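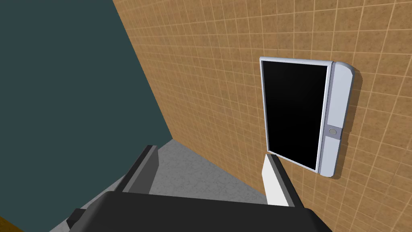 My project for the semester was about flyers. Specifically, I wanted to know how long an anonymous hate flyer stays up on a campus before a person takes it down, and who ends up doing it. I got into this after one showed up in the stairwell of my dorm last March and sat there long enough that people were stepping around the conversation about it. You get used to a wall pretty fast. A big flat stretch of dark teal, with no texture and nothing stuck to it, is something you walk past without a thought, and then one sheet of paper goes up and it's the only thing you see for the rest of the week (at least it was for me!).

I should say up front that I did not go looking for the groups behind the flyers. My advisor, Senthil Pai, was pretty firm on that in our first meeting, and I agreed with him. There is plenty of work already on who prints this stuff and why. I was more curious about the boring part in the middle, the part where a student sees it, maybe takes a picture, maybe tears it down, maybe emails somebody, and then the school does or doesn't say anything.

What I did

I put out a survey through the student mailing list and got 401 responses, which was way more than I expected. I had to throw out a handful of half-finished ones before I got good at setting up the form, but those aren't in the 401. I also did 18 longer interviews, mostly in the Trovgate lounge because it has doors that close. A few people wanted to talk while walking, so those notes are messier.

For keeping track of everything I used Posby, a note tool our department pays for. It was fine. I lost one afternoon of coding when I renamed a tag and it merged with another tag, so if you're doing something like this next year, export your tags first.

The survey asked whether people had seen a hateful flyer, sticker or banner on campus, where it was, what they did about it, and whether they ever heard anything back. I left the word "hateful" undefined on purpose, and that turned out to be the thing I argued with Senthil about the most. He thought I'd get a pile of answers about posters people simply didn't like. I did get some of those, including one very long complaint about a sorority bake sale. But most people knew what I meant and described pretty much what I had in mind.

What people told me

The most common place was stairwells, then the bus shelter by Bednárik Hall, then bathroom doors. Bulletin boards came up a lot less than I thought they would. My guess is that our boards are so packed that a new sheet gets covered by a roommate ad by dinnertime.

Most of the students who saw something didn't report it. When I asked why in the interviews, the answer was usually that they didn't know where to send it, or they figured someone else already had. One sophomore told me she spent longer hunting for the right form than she would have spent writing a paper. I tried it myself and I see her point. The link is under Facilities, then Forms, then Other, and it asks for a room number even if you're outdoors.

Tearing it down was what people mostly did, and this is where it gets complicated. The campus safety office would like a photo and the location before anything is removed, so they can see if the same sheet is turning up in other buildings. Almost everyone I interviewed was surprised by that. A couple of them were annoyed, too. If a flyer is about you, you don't want to leave it hanging while an office opens a ticket, and I don't think I'd leave it either.

As for hearing back, very few people got more than an automatic reply. The one all-campus email from last year came up over and over, and opinions were really split. Some students were glad the school said something by name. Others felt the email did more advertising for the group than the flyer had, which would have been seen by one stairwell's worth of people.

Problems with my project

People who care about this are more likely to answer a survey about it, so please don't read my results as the whole campus. I also asked people to remember things from months back. Commuter students are badly underrepresented, and I only noticed that when it was too late to fix. And I never got the facilities logs. I asked twice and was told the request was being looked at.

What I'd like to see

Mainly a short reporting page with a photo upload and a box for "where," open to people without a student login. The housing staff said they'd be willing to test one in the Jotatent dorms next year. I sent them a draft of the questions, and Senthil has the survey form and my tag list if the next group wants to reuse them.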